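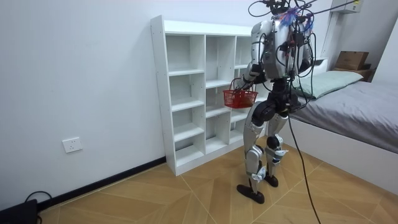
12/14/25

Page nine of the handling rules is finished, and I am so pleased with it that I've come straight upstairs to write about it before I've even had tea! It's the page on carrying, the one I've been putting off all month, and what got me going in the end was looking properly at how the hand holds the red basket by its handle, out in front of the shelves. A handle is such a different thing from a box. You can have a perfectly good grip on it and still have no say in what the basket does underneath. So the old rule, "grip must be secure before the arm moves", only covers half of it, and I've split it in two. One line for the grip and one for the swing. The swing line says the load has to hang still before the arm goes anywhere near a shelf, and whoever is on the stop button is the one who decides what still means.

I know that sounds like a small thing to be happy about. But the Skirden draft had 158 rules in it when I took it over, and I couldn't have told you what half of them were for. "Maintain suitable clearance." Suitable to what? I've been going through with a pencil and asking of each one whether a person on their first morning could tell if they'd broken it. If they couldn't, it gets rewritten or it goes. I've done 23 this week, my best yet.

The other big job was cables. I had a rule about keeping them off the floor, copied from the Cukdale sheet, and it was hopeless for us. There's a long black one that comes off the back and runs down over the tiles, and no amount of wishing will hang it from the ceiling. So now the rule is about where it may lie. It goes behind the robot, never between the feet or across the side it's going to step towards, and you walk its whole length with your eyes before every run. I've put that last bit in bold. (I put too much in bold. Must go back and take some out.)

Still stuck on the bed. The Belhaj rules were written for big open halls and ask for a clear strip on every side, and in a bedroom you just can't have one, with the bed one side and the shelving on the other. But homes are the whole point! If the rules only work in a hall then they're rules for halls. My thought at the moment is to name one open side for each task, write it on the task card, and say that people stand there and nowhere else. Nobody sits on the bed during a run, however long the day has been, and that includes me.

Also wrote a line about decorations, which made me smile. Ribbons, feathers and streamers are allowed up top as long as they're fixed on and can't reach a joint. I did think about banning them and then thought no, people take more care of a machine they're fond of, and I'd like that to be somewhere in the rules even if only by the back door.

To do: page ten (putting down, much harder than picking up). Ask Stenalstead whether their stop-button person is allowed to talk during a run, as I keep changing my mind. Renumber everything from rule 16 onwards, again. New pencil.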